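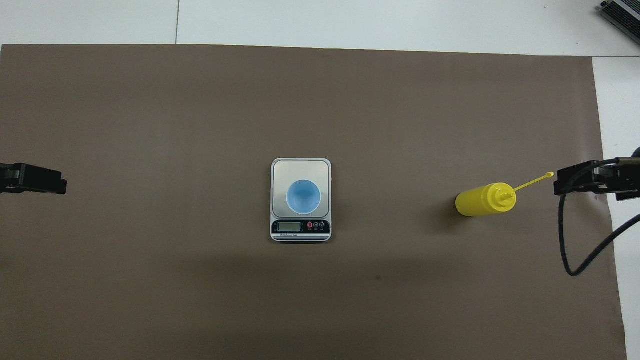 # How Engineers Make Sure a Concrete Building Is Strong Enough

Concrete starts out as a thick gray mud. A few weeks later it may be holding up a school, a bridge or a parking garage. This page explains how the people who build things check that the mud has turned into something strong enough for the job.

## What concrete is made of

Concrete has four main ingredients:

- **Cement**, a fine gray powder
- **Water**
- **Sand**
- **Gravel** or crushed stone

Cement and water together make a paste. The paste coats the sand and stones and then hardens. People often say that concrete dries, but that is the wrong word. The water joins with the cement in a chemical reaction called **hydration** (hi-DRAY-shun). Tiny crystals grow and lock the stones together. Concrete can even harden underwater.

## Why the amounts matter

Each batch follows a recipe called a **mix design**. The ingredients are measured by weight. A bucket of sand can be packed tight or left fluffy, so two full buckets may hold different amounts of sand. Two loads that weigh the same are easier to compare, although the engineer must also allow for any water already in the sand.

The most important number in the recipe compares the water to the cement. It is called the **water-cement ratio**. You find it by dividing the weight of the water by the weight of the cement. If a mix has 200 pounds of water and 469 pounds of cement, the ratio is 200 ÷ 469, or 0.43 when rounded.

Extra water makes concrete easier to pour. It also leaves more tiny holes behind when the concrete hardens, and holes make it weaker. Too little water is a problem too. The mix becomes stiff, and it may not fill the corners of the mold. The wooden or metal mold that holds wet concrete in place is called **formwork**.

## The slump test

When a concrete truck arrives, a technician tests a sample before much of the load is used. One common test uses a metal cone that is open at both ends and stands 12 inches tall.

1. The cone is placed on a flat, damp surface with the wide end down.
2. It is filled in three layers. Each layer is poked with a steel rod 25 times.
3. The top is leveled off.
4. The cone is lifted straight up.
5. The concrete sinks, and the technician measures how far the top has dropped.

That distance is the **slump**. A drop of 1 inch means a stiff mix. A drop of 7 inches means a very runny one. The plans for the building say which slumps are allowed. If the number is outside those limits, the load may be sent back.

## The crushing test

Slump does not tell anyone how strong the concrete will be. For that, the technician fills plastic molds shaped like large cans. The samples, called **cylinders**, go to a laboratory and are kept moist at a steady temperature.

Most cylinders are tested when they are 28 days old. A machine squeezes each one from the top and bottom until it breaks. The greatest force is divided by the area of the cylinder's round end, and the answer is given in **pounds per square inch**, or **psi**. Some cylinders are broken at seven days to give an early idea of the result.

## A building example

The Nutton Library addition has 22 concrete columns. Dindo Rivera is the structural engineer. He worked out the weight of the roof, the floors, the bookshelves and the people, and chose a concrete strength of 4,000 psi for the columns.

The columns were poured in February, when the air was cold. Hydration slows down in cold weather, and water that freezes inside young concrete can damage it. The crew from Clillar covered the formwork with insulated blankets. Cherry Mae Pascual, the testing technician, made the cylinders and recorded the temperature of every load.

On one pour, the slump was 2 inches more than the plans allowed. The load was rejected and the crew waited for another truck.

## Words to know

**Aggregate:** the sand and stones in concrete.

**Column:** an upright support that carries weight down to the ground.

**Curing:** keeping new concrete moist and at the right temperature while it hardens.

**Rebar:** steel bars placed inside concrete. Concrete is strong when it is squeezed but weak when it is pulled, and the steel resists the pulling.

## Something to work out

A mix has 22 pounds of water and 50 pounds of cement. Find the water-cement ratio. Then find it again with 2 more pounds of water.

*Answers: 0.44 and 0.48. The second mix would be weaker.*

Page updated 12/7/22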